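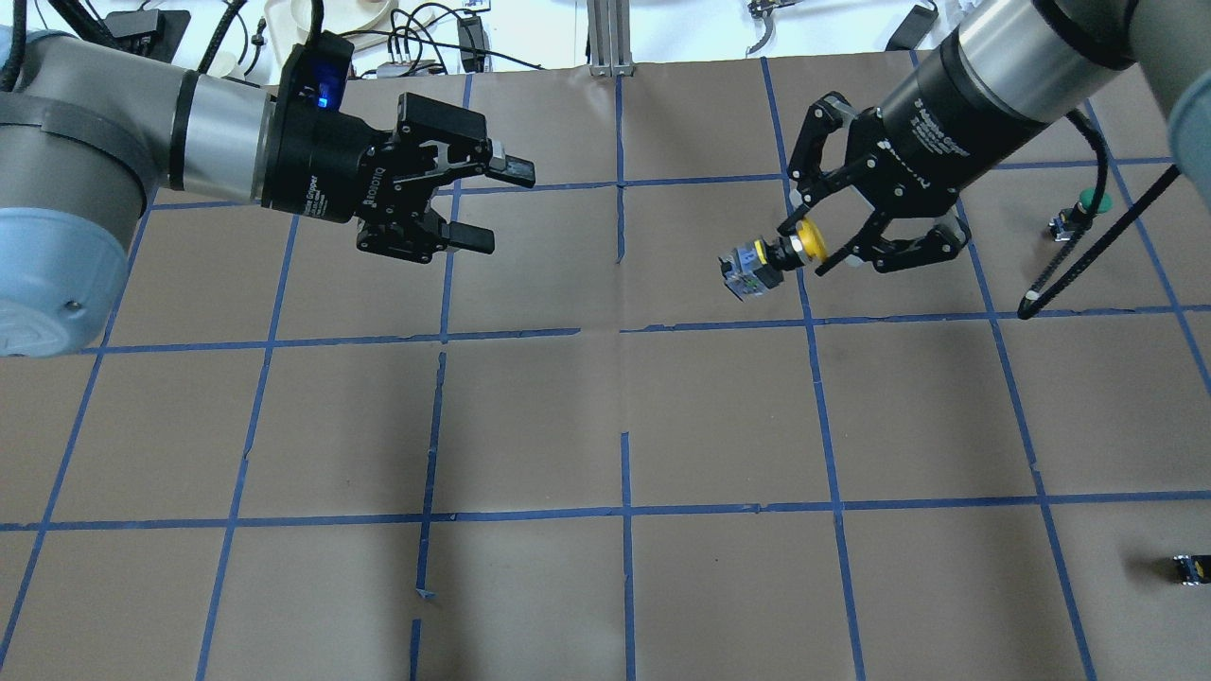
Sumeya Gebremichael wrote in to say that full-depth drawers under every counter are the only sensible choice in a new kitchen, and that a base cabinet with doors is a cupboard for losing things in. I agree with her on access. I disagree on the conclusion.

A drawer box needs clearance for the slides on both sides, a gap above, and a bottom panel stiff enough to carry the load. In a narrow cabinet those losses add up quickly. A stack of three drawers also fixes the heights. Tall stockpots go in the bottom drawer or they go nowhere, and the top drawer fills with whatever is flat. A door cabinet with one adjustable shelf can be changed in a minute with a screwdriver, and often without one.

Cost is the second point. The quote I had from Fledora for a run of 6 base cabinets came to 1000 dollars more with drawers than with doors. Allby was closer, but its slides were a lighter grade and would not open fully. I would put the money into a few good drawers beside the range – where they are used at every meal – and leave the rest as doors.
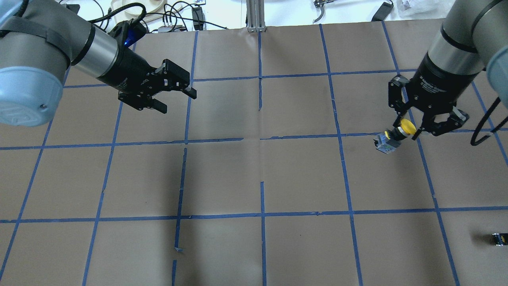

Pull-out shelves behind doors are usually offered as the compromise. They take two motions where a drawer takes one, and a door that is not fully open will be scraped by the shelf. The Serra line uses wide-opening hinges to avoid this, which works at the end of a run and less well next to a wall, where a filler strip is needed.

Width matters more than most showrooms admit. At 39 inches a drawer is convenient when half full and unpleasant when loaded with plates. Ask for the rated load of the slides, then weigh a stack of your own dishes. Ostap Sirko, who fitted my cabinets in Drolthorpe, prefers to stop at 30 and add a divider, and I have come around to his view.

My own plan has drawers on the cooking side and doors under the window. The corner is still undecided. For now it holds the roasting pans.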